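My father's old rule was that you never throw out a computer until you've seen the inside of it, and I have followed it faithfully enough that my garage shelf sags. So when Arsen Sirko rang to say the office in Jerkham was clearing its back room, I said yes before he'd finished the sentence. I came home with a carful of Dells and a promise to my wife that most of them would leave again by September.

I wanted to write a little about the part I always enjoy most, which is the middle of the board. Covers off, cooler off, and there's the processor socket with its little metal bracket and its lever.

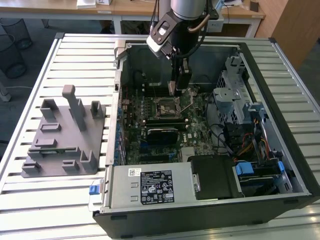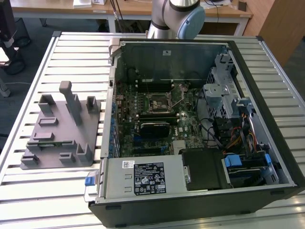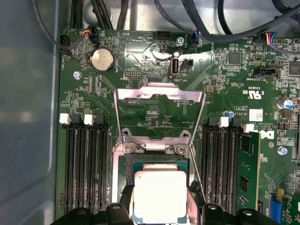
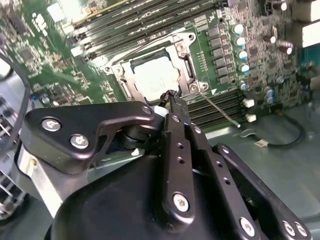
I've loved this kind of work since I was a boy, and I think a good deal of it is the pace. You can't hurry a socket. The lever wants to be pushed down a touch and out to the side before it will come up, and the first time you do it you're sure you are breaking something. It creaks! Wanting Hao, who taught the evening repair class in Ladmont where I learned all this, used to stand behind us and say "that's just how it sounds" about every two minutes, and I still hear her when I do it at my own bench.

The chip itself goes in with no pressure at all. You line up the notches (or the little triangle in the corner, depending on the chip), lower it straight, let go, and leave it be. If it sits flat, you close the plate and bring the lever down. If it doesn't sit flat, lift it out and look again, and please don't nudge it around with your thumb. I did that once, years ago, on a board I'd paid 40 dollars for, and then spent a whole evening with a sewing needle and a magnifying glass trying to straighten the pins. I got most of them. Most is not enough, as I found out around midnight.

Then there's the old thermal paste, which on machines of this age tends to turn into something like dried putty. Rubbing alcohol and a coffee filter take it off nicely. Yavuz Coşkun swears by cotton pads, and he has done far more of these than I have, but I find they leave fluff behind, and we've agreed to go on disagreeing about it. For new paste I put down a dab the size of a small pea and let the cooler do the spreading.

One thing I do like about these office towers is how much of them comes apart without tools. Somebody sat down and thought about the poor soul who'd have to change a drive at five in the afternoon, and painted the bits you're meant to touch blue so they'd stand out. I wish my dishwasher had been designed by the same person.

Memory I leave until late, once I know the processor is happy. I start with a single stick, in whichever slot the manual asks for, and only fill up the rest when I've had a picture on the monitor. It's slower, and Ostap Skoryk teases me for it, but it has saved me a lot of head scratching when a machine sits there and beeps.

The plan from here is to get the good ones cleaned up and over to the reading room in Budinham, where they've been getting by with 2 machines and a sign-up sheet. They don't need anything fancy, just something that opens a browser and prints a bus timetable. Whatever is left will be stripped for parts, and I've already got my eye on a couple of power supplies.

If anyone nearby has a box of spare cooler screws, the long spring-loaded kind, I would be very glad of them. I had a jar full last winter and I've looked everywhere, including the freezer.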